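Household Linens list: archive
Print this message | E-mail this message to a friend
Filed under: Towels & Bath, Washing, Folding and Storage

Subject: Re: waffle towels, folding them so they stay folded
From: Laiba Abbasi
Date: Thu 19 August

Hello everyone, and a special hello to Noreen, whose message I have had sitting open all week while I tried to get a minute to answer it properly. I'm quoting the part I'm replying to so the digest readers can follow along.

> I finally gave in and replaced our old terry bath towels with waffle
> ones, after reading about them on this list all spring. I like them
> very much on the skin and they take up half the room in the hamper.
> But I cannot get them to fold! I lay one out, I bring the edges
> together, and by the time I have done the second fold the first one
> has crept and I have a sort of lopsided parcel. Mine also came out of
> the first wash a good deal shorter than they went in, and not even
> on both sides. Did I do something wrong? Does anybody use a
> folding board, or is that for shirts only? And is there any point in
> ironing them? My mother would have ironed them.
>
> Noreen, in Lavoie

Noreen, you did nothing wrong, or nothing the rest of us haven't done. Waffle weave pulls in on itself when it is washed. All those little squares are made by threads that float over and under, and in the first wash they relax and tighten up and the whole towel gets smaller and thicker. My set from Brasudar lost so much length that I went and got the tape measure, convinced I had been sold hand towels. It settles down after 3 washes. I would not judge the size, the softness or the shape of one until then, and I certainly wouldn't cut off the loop or sew on a name tape, as I did with my very first one, and then had a name tape with a pucker in it for the rest of its life.

The uneven sides are another matter. That comes from the hems. The hem is a plain weave and the middle is a waffle, and they don't shrink at the same rate, so you get a ruffle at one end or a corner that sticks out longer than its neighbors. What helps is to take the towel out of the washer while it is still good and damp, hold it by two corners, give it one sharp shake, then do the same from the other end, and pull the hems sideways between your hands all the way along. My husband says it sounds like somebody cracking a sail in the laundry room. Then hang it or dry it on low. If you put it straight in a hot dryer all crumpled up, the ruffle sets and you'll be fighting it until the next wash.

Now the folding, which was your real question and which I could talk about until dinnertime.

I think most of the trouble with waffle towels is the surface you fold them on. Terry will grip anything. You could fold terry on a sheet of ice. A waffle towel only touches the table with its ridges, and if the top is smooth and the towel is longer than the table is deep, the part that hangs over the front drags the rest after it, slowly, while you are busy with the other end. You think you've laid it out square and then you look back and it has gone off to one side with a corner heading for the floor. I had years of this on our white table before I worked out what was going on. 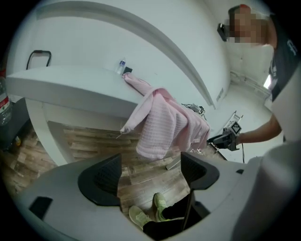
Pink waffle towel on the white table, its lower folds hanging down over the front edge.

So the first thing I would tell you is to turn the towel so its long side runs along the table, if your table is wider than it is deep, as mine is. If it still won't all fit, fold it in half in the air before it ever touches down. Hold it by the two corners of one short side, arms up, chin out of the way, and bring your hands together. Let the thing hang there a moment. It straightens itself under its own weight, and you can see at once if one edge is longer. Then pinch the other two corners together, and lay it down already halved. That way you have half as much towel to wander off.

After that I go like this:

Smooth from the middle outward with the flat of your hand. Don't stroke from one end to the other, or you will push a wave of fabric along in front of you and it all piles up at the edge.

Fold in thirds the long way. I know many of you are halves people and I have no wish to reopen that discussion, we all remember last winter. But with waffle, thirds hide both hems on the inside and it is the hems that make the lopsided parcel.

Put your forearm across the fold while you bring the next one over. I used to use a book. The forearm is better, it is always there and you don't have to dust it.

Finish by folding in half, and in half again if your shelf is shallow, and put the round edge to the front of the shelf. Stack them no higher than you can lift with one hand. Waffle towels are springy and a tall pile leans.

As for a folding board, I bought one, the Grukix, which has the hinged flaps. It does a nice job on T-shirts and pillowcases. For a bath towel it's too small, and the towel hangs over all four sides and you are back to your original trouble with a board in the middle of it. It may be fine for hand towels and washcloths if you have a great many of them and like a very even stack. Mine went to my niece, who has children and therefore a great many T-shirts.

What did make a difference was putting something with a bit of tooth on the tabletop. I use an old flannel crib sheet. A cotton blanket would do, or one of those ribbed drawer liners. The towel stays where you set it down. It cost me nothing and I can throw it in with the towels when they are washed.

Ironing: please don't, Noreen, with all respect to your mother, and mine, who ironed dishcloths. The iron squashes the waffle, and the waffle is what does the drying. You will have a lovely flat towel that pushes the water around. If you have a hem that really won't lie down, press the hem alone, through a damp cloth, and keep the iron off the rest.

A word on color while I'm at it, as someone asked off-list. Pastels are pretty but they do show it when they have been washed with anything dark. I had a pale pink one go the color of a bandage after a trip through with some navy socks, and the one thing that helped was washing it again, alone, right away, before it dried. I keep the pinks and the creams together now and wash them warm, with half the detergent I used to use and no fabric softener at all. Softener coats the threads and they stop drinking. If yours already feel a bit slick, a cup of white vinegar in the rinse for a wash or two will bring them back.

Also, for whoever was asking in the spring about where to find the extra-long ones, the shop in Astley has them again. They come in white, oatmeal, and a green I didn't care for. I got two of the oatmeal and they are through their second wash, still a little stiff, and one has the longest corner you have ever seen. I shall report back once it has been around again.

Do write and tell us how you get on with the thirds, Noreen. And if anybody has found a way to keep the hanging loops from twisting, I would dearly love to hear it, because I have tried stitching them flat and they twist anyway.

Warmly,
Laiba Abbasi

Last updated: August
Print this message | E-mail this message to a friend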